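When the left arm stopped listening

I'd been wanting to get Tineke Declercq to talk about the December fault for ages, and she finally gave in over a very large pot of tea at the Clerkent workshop. She runs the two-arm bench there, and she's cheerful about most things. This one still makes her wince a bit.

"We were on run 332," she told me. "The left arm froze halfway through a reach, and the right one just carried on as if it still had a partner." The fault code was 2845, a lost joint reading, and it should have halted both arms at once. It halted one! The other kept moving for 4 seconds before she got to the stop button – a long time when your sleeve is nearby, she says.

The cause was dull, as they so often are (a worn connector, plus a setting that let each arm look after its own faults). They've replaced the one and changed the other, and now either arm can stop the pair. Tineke also checks the cables every morning, up to 6 times if she's feeling nervous.

I went through to watch her at work, with the mint-green holder on its purple dish and an arm on either side. 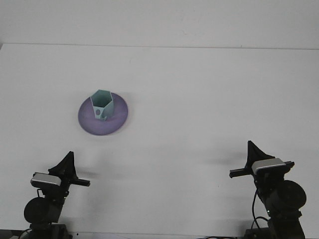 Jeanine Cuypers reckoned the shared stop should have been there from day one, and that she'd said as much when the bench was first set up. Tineke didn't argue. "She did say it," she told me, "and I've got the email."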